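Breakfast hours and airport transfers at the Clesten Hotel, Plolmont

August 2, 2020
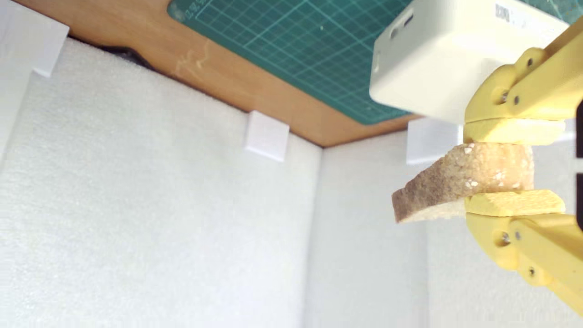 A slice of bread, with a green cutting mat and a wooden board.

Guests booking the Clesten Hotel for late August should note a few changes. Breakfast is now served in two sittings, the first at 7:00 and the second at 8:30. Choose your sitting at check-in. If you need to leave before seven, ask the front desk the evening before and they will pack a bag for you to take along.

The airport shuttle is running again, but on a shorter timetable. It leaves from the side entrance on Britberg Street, not from the main doors, and the ride takes around 35 minutes outside rush hour. Seats must be reserved by phone or at the desk. Large bags are fine - bicycles and surfboards are not.

Rooms on the upper floors have been repainted and the old carpets taken out. The hotel now has 356 beds open for booking, with the rest of the east wing closed until the new elevator is ready. Members who ask for a harbor view will be given one where possible, but it can't be guaranteed on the lowest rate.

The Štěpánek Garden is a ten-minute walk from the hotel and is open every day except Monday. Tickets are sold at the gate only. The cafe inside is closed for now, so bring water if you plan to walk the upper path.

Members who stay two nights or more before the end of the month earn 3000 points, added to the account after checkout. The offer covers direct bookings only. Quote code 912 when you reserve. Bookings made before today can't be changed to include the code, but they can be canceled free of charge up to 48 hours before arrival and made again at the current rate.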